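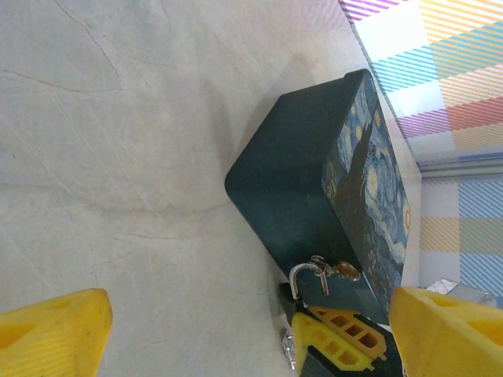 Department of Container and Surface Design, Plillemmont College

Search this book
Enter a word or chapter number

Chapter 2
Boxes, Lids and Small Locks

Pick up any box near you and, before you open it, try to say how you know it opens. You probably knew without thinking. A seam, a hinge, a thumb notch, a ribbon, a bit of hardware on one end -- something told your hand where to go. I have been teaching this course for 19 years and I still get a kick out of watching a room full of people turn a box over for the first time and start noticing things!

Chapter 1 was all about flat surfaces: paper, card, cloth, and what happens when you print on them. Now we fold those surfaces up and put something inside. Almost everything gets more interesting at that point. A pattern that ran happily across a sheet has to turn a corner. A color that looked fine on its own has to sit beside another color. And a lid has to come off and go back on, again and again, without making anyone swear at it.

The box we will keep coming back to in this chapter is a rectangular one with a very dark teal top, almost black, and a Starry Night pattern on the side. I love it as a teaching object. The top is matte and plain and the corners are softly rounded, so your eye slides off it and lands on all that swirling blue. There is a tall dark cypress shape partway along the printed side, and there are cream and yellow stars in the pattern too. Then, at one end, a small silver padlock with a few little keys hanging beside it. Plain top, busy side, shiny end. Three very different treatments on one modest object, and they get along.

Would it have worked with the pattern on top as well? Maybe. Try sketching it both ways before you read section 2. My former student Keerthana Gounder covered every face of her first box in a fern print and was so proud of it, and then spent ages hunting for the lid each time she wanted to open it. Her second box had a plain lid. She kept both, and lent them to us for the exercises at the end of the chapter.

Wrapping a picture around a box

A painting is made to be seen all at once. The side of a box is long and low, and if you want a well-known picture to fit there you have to decide what stays. Swirls are forgiving. You can crop them nearly anywhere and they still look like swirls. Faces are the opposite, and so are buildings with straight edges, which show every slip of the knife. 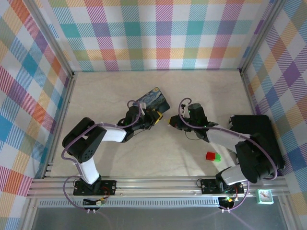 The same picture can also turn up flat, on a card, and it's well worth comparing a card with a box side when you do your own layouts. On a card there are no corners to turn and you can tilt it in your hand until the light is right. On a box the picture is tied to the shape, and you usually see it at a slant, with one end farther away than the other. Wondimu Gudeta, who runs our print room at Grodlow, tells his groups to pin the artwork up, walk past it, and keep only what they can still make out from the side. It's a wonderful test and it costs nothing.

Pay attention to what goes behind and underneath, too. Set a dark box on a pale marble-look tabletop and the outline jumps right out at you. Put it in front of a busy plaid and a patterned side has to work much harder, while the plain lid comes into its own. Try a few backgrounds with your own box. Move it closer, turn it, stand a couple of small colored cubes next to it for scale and see what the colors do to each other.

A word on locks

A tiny padlock will not stop a determined person. Most of them would give up at the sight of a pair of pliers. So why do people like them so much? Marwan Atallah and I have gone back and forth on this for years -- he thinks it is the click, and I think it is the keys. A key gives you something to carry around, and it makes the box feel like yours even when you're nowhere near it.

In our study collection we have some 2000 boxes, and the ones with locks get handled far more than the rest. Look at how the hardware is placed. A lock needs clear space so fingers can get at it, and it needs to hang without scraping the print. The meeting point of two faces can be a good spot, if the board is stiff enough to take the strain.

Before you go on

Find a box with a lid. Draw it closed, from one corner, so that you can see the top and at least one side. Allow 40 minutes and don't rub anything out. Write the colors in words if you have no paints. Bring the drawing to section 2, where we cut our first pattern.

40 shares
2 comments

Related chapters
Chapter 1: Flat Things
Chapter 3: Hinges in Cloth and Card
Reading: Henk Cuypers on the Lukumay Paper Boxes
Workshop Notes: Vivek Negi, Lining a Drawer
Undedeck Board Thickness Chart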